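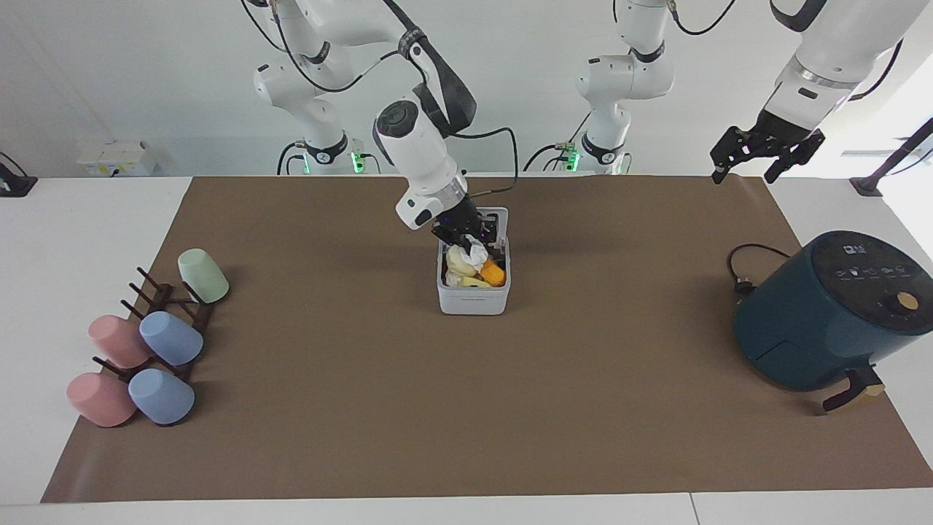 Katene Journeys is looking for travelers to join a paid diary project this June, and if you've ever come home from a trip with a head full of small complaints and small delights and no one left who wants to hear them, we'd love to have you. We plan trips for people who fly with two or three connections, and we want to know how those long days really go, from the first line at the check-in counter to the last bag off the belt. Tell us everything, please! What you ate matters as much as what gate you left from, even if it was only a bright orange chunk of something and a bit of pale yellow something else packed close together in a white plastic container.

We have room for 40 travelers. You'll need to be 18 or over, have a trip already booked with at least one change of planes, and be happy to write a page or so each evening (spelling doesn't count, and neither does handwriting if you'd like to mail us a notebook). Families are welcome, and so are first-time flyers, who tend to notice things the rest of us walk right past.

Each diary runs for up to 16 days. Everyone who finishes gets $500, paid within 28 days of sending in the last page, and we'll cover the postage too. We don't pay for tickets or hotels, I'm afraid, so please don't book anything just for us.

To apply, use the form on the Katene Journeys contact page and tell us where you're going, who's coming along and which leg of the trip you're dreading most. We read every note, and we'll write back either way.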